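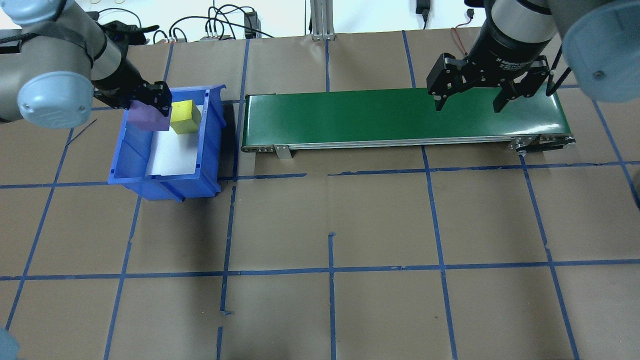
Blue bin, yellow and purple cubes, green belt to the right.

Ticket: Cubes turning and sticking on the sorting belt, table tape lifting
Site: Mostton workshop, long table
Status: Solved (one small item left open)
Opened: July

Original report

Hello all! We've got the Domley foam cubes on the long table now and I love them. They're light, they're bright, and they make hardly any noise when they land in the bin. The trouble is on the belt. Cubes set down square at one end are arriving at the other end twisted, and every so often one stops dead and just sits there while the belt slides along underneath it. The purple ones seem worse than the yellow.

Second thing, and it may or may not be connected: the blue tape grid on the brown paper is starting to look tired. There are gaps in a couple of lines and some of the bits nearest the belt are coming up.

What I had before I wrote in:
Belt: Orness flat belt, green, at speed setting 7
Cubes: Domley soft foam, one bag of mixed colours
Bin: blue plastic with a white sheet in the bottom
Cycles on the counter since the last clean: 3,000

Log

1. Gave the belt a proper wipe. Damp cloth first, then a dry one, all the way round by hand with the power off. The cloth came up grey, so that was worth doing whatever else happens. Ran a batch of cubes afterwards. Less sticking, but they still twist.

2. Turned the speed down from 7 to the middle of the dial. Big improvement! The cubes ride along much more calmly and I had a very happy ten minutes just watching them go by. Still got the odd one turning a corner towards the metal edge.

3. Checked whether the belt was level. I put a short spirit level across it in a few places and the bubble was off at the lower end. The support bracket under the frame had slipped down a touch. Loosened it, lifted it, nipped it up again and went back over the whole length with the level.

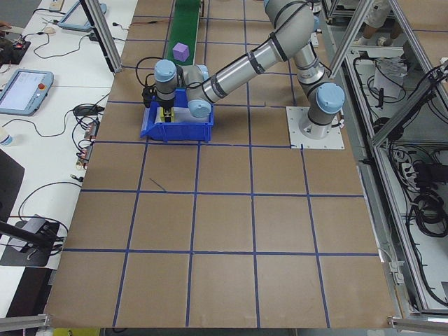 4. Swapped colours to see if purple really was the problem. Ran only purple, then only yellow, same speed, same starting spot. No difference at all now the belt is level, so I take it back, purple is fine. I think I'd simply been noticing them more against the green.

5. Looked at the cubes themselves. A few from the bottom of the bag had picked up fluff and one had a flattened corner. Washed the fluffy ones in warm water with a drop of washing-up liquid, squeezed them in a tea towel and left them overnight on the windowsill. They came up beautifully. The one with the bad corner has gone in the spares tub.

6. Long run. 500 cubes down the belt and into the bin, topping up by hand. No sticking. Three came off at an angle, all of them in the first few minutes, and I'm fairly sure I set those down crooked myself.

7. On to the tape. I'd been leaning on the table to reach the far side of the belt, and my sleeve was catching the same line every time. The paper underneath is sound, so it only needs new strips in the worst places.

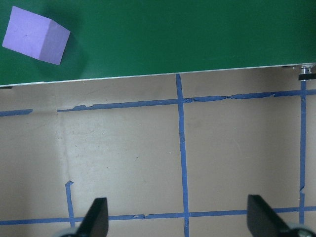

8. Re-taping, what I used and how. Wyss painter's tape, the blue one. Pull the old strip back low and slowly or it takes the face of the paper with it. Rub the new strip down with the back of a spoon (much better than a thumb). I kept the cells at 135 mm so the old lines and the new ones still meet up. Where two strips cross I press the crossing down last, and I leave the ends long and trim them afterwards with a craft knife — go gently, it's only paper.

Reply from the Mostton stores desk

Lovely clear log, thank you. The bracket slipping is something we've had on the other Orness belt as well. There should be a toothed washer between the bracket and the frame, and the early ones went out with a plain one. I've put two toothed washers in your pigeonhole. Could you check which sort you've got when you next have it apart?

Follow-up

Plain washer, you were right! Toothed one fitted at 4 pm and the bracket hasn't budged through the afternoon's batches. I've drawn a pencil mark on the frame so we'll spot it if it creeps.

Still open: the white sheet in the bin rucks up when it gets full and the cubes at the back end up on a slope. I'm going to try a couple of dabs of double-sided tape under the corners. Happy for the rest of this ticket to be closed, and I'll start a new one for the sheet if the tape doesn't hold.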